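施設賠償責任保険の更新で気づいたこと

10月に店の保険の更新があった。小さな貸しスペースと雑貨の売り場を一緒にやっているので、加入しているのは施設賠償責任保険と、売った物に関する生産物賠償責任保険のセットである。去年までは更新案内に判を押して返すだけだった。今年は少し事情が違ったので、書き残しておく。

きっかけは、春から夜の貸し出しを始めたことだ。それまでは夕方の6時に閉めていたが、近所の音楽教室から夜に使いたいという相談が続き、夜10時まで開けることにした。自分が毎晩残るわけにもいかないので、週に何日かは受付と見回りを外の会社に頼んでいる。会社の名前はDamelikという。従業員が20人ほどの小さな会社で、今のところ仕事に不満はない。

更新の書類には「業務内容に変更がある場合はご記入ください」という欄がある。去年はここを空白のまま出した。今年も最初は空白で出そうとして、封筒に入れる直前に手が止まった。営業時間が延び、夜は自分がいない。これは変更だろうと思い、代理店に電話をした。

電話に出たのはロクソラーナ・ロマニュクさん(Roksolana Romaniuk)で、前任の方から今年引き継いだばかりとのことだった。こちらの話を聞いたあと、質問がいくつか返ってきた。

外注先とは書面で契約しているか。外注先は自分で賠償責任保険に入っているか。その証券の写しを見たことがあるか。見回りの人は鍵を預かっているか。酔った客や居座る客への対応まで頼んでいるか。

書面の契約はある。鍵も渡している。だが、保険の写しは見たことがなかった。「入っています」と口頭で聞いて、そのままになっていた。対応の範囲についても、契約書には「受付および巡回業務一式」と書いてあるだけで、人ともめたときにどこまでやるのかは決めていなかった。

ロマニュクさんの説明をまとめると次のようになる。外注先の人がうちの建物の中で誰かにけがをさせた場合、まず責任を問われるのは外注先の会社である。ただ、けがをした人から見れば、建物を管理しているのはうちなので、うちにも請求が来ることは十分にある。選び方や指示の出し方に問題があったと言われる可能性もある。そのときに自分の保険が使えるかどうかは、約款と、申し込みのときに何を伝えていたかによる。

約款を読み直した。321ページある冊子で、普通保険約款のうしろに特約がずらりと並んでいる。自分の契約に関係のある特約は7つだった。最初から順に読むと間違いなく挫折するので、証券に書いてある特約の番号を紙に写し、その番号の箇所だけを読んだ。それでも木曜の夜が一晩つぶれた。

読んでわかったのは、うちの契約では警備の請け負いに関する事故が対象外になっていること、ただし外に委託した業務については別の特約に書いてあること、その特約がうちには付いていないことだった。付いていないことを知らずに半年ほど夜の営業をしていたことになる。

特約を付けた場合の保険料の差額は、月に900円だった。高いか安いかは人によると思う。自分は付けることにした。

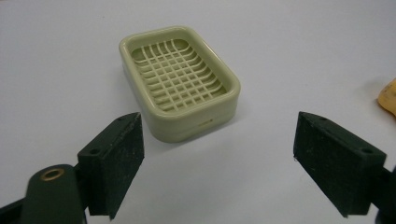
外注先が保険に入っていれば、こちらの特約は要らないのではないか。

外注先の保険は外注先の責任を補償するもので、こちらが管理者として請求された分まで払ってくれるとは限らない。外注先の証券で、こちらが追加の被保険者になっているかどうかを確かめ、なっていなければ自分の側で備えることになる。

同じことを自分も代理店に聞いた。追加の被保険者というのは、相手の保険の中にうちの名前も入れてもらう形のことで、保険会社や商品によってできる場合とできない場合があるそうだ。Damelikに問い合わせたところ、保険会社に確認するので少し待ってほしいと言われた。返事はまだ来ていない。

証券の写しのほうは翌日にメールで届いた。見るところは、保険期間、支払限度額、免責金額、それから対象になる業務の欄だと教わった。業務の欄には「施設受付、清掃、巡回」とあった。うちが頼んでいる内容はこの中に収まっている。保険期間は来年の夏で切れるので、そのころにもう一度もらうよう手帳に書いた。

契約書も直した。「一式」をやめて、やってもらうことを並べて書いた。入退室の確認、施錠、火の元の確認、忘れ物の保管。人ともめたときは声をかけるところまでとし、相手の体には触れず、必要なら警察に通報して自分にも電話をする。外注先の担当はジヴコ・ラドゥロヴィッチさん(Živko Radulović)で、この点はむしろ向こうも決めておきたかったらしく、話は早かった。現場に入る人が交代するときは事前に名前を知らせてもらうことも加えた。

ついでに、以前から気になっていた過去の小さな件も代理店に話した。二年前、雨の日に入口で利用者が滑り、膝を打ったことがある。病院には行かず、後日お詫びの電話をして終わった。保険は使っていない。告知の欄に書くべきなのか迷っていたが、うちの申込書で聞かれているのは保険金を請求した事故と、請求を受けるおそれのある事故だという。二年前の件は今の時点では書かなくてよいが、日時と相手の名前、やりとりの内容は残しておくように言われた。残っていたのは当時の手帳の二行だけだった。今回、覚えていることを足してノートに書き写した。

それからは、事故とも言えないような出来事でも記録をつけることにした。用紙といっても大したものではない。いつ、どこで、誰が、何が起きたか、どう対応したか、見ていた人はいるか。これだけをA4の紙に並べて受付に置いてある。夜の担当にも同じ紙を使ってもらっている。今のところ書かれているのは、廊下の電球が切れていたことと、椅子の脚ががたついていたことの二件である。椅子は下げて、電球は替えた。

迷ったのは保険会社を変えるかどうかだ。知り合いの店が別の代理店で入っていて、保険料はそちらのほうが少し安い。見積もりも取ってみた。ただ、並べてみると支払限度額が違い、免責金額も違い、借りている物を壊したときの補償が片方にしか付いていない。条件をそろえて出し直してもらうと、差はほとんどなくなった。最初の見積もりだけで決めていたら、たぶん安いほうを選んでいたと思う。今年は変えないことにした。

書類は全部で四枚になった。更新の申込書、特約の追加、業務内容の変更届、それに外注先の契約書の写し。変更届には夜間営業を始めた月も書いた。始めてから届けるまで間が空いたことについては、代理店から特に何も言われなかったが、次に何か変えるときは先に電話するようにと念を押された。

新しい証券は封筒で届いた。特約の番号が申し込んだとおりになっているか、一つずつ見比べた。住所の番地が一か所間違っていたので、これは訂正を頼んである。

個別の契約のことは約款と証券で変わるので、ここに書いたのはあくまでうちの場合である。Damelikから追加の被保険者の件で返事が来たら、また書く。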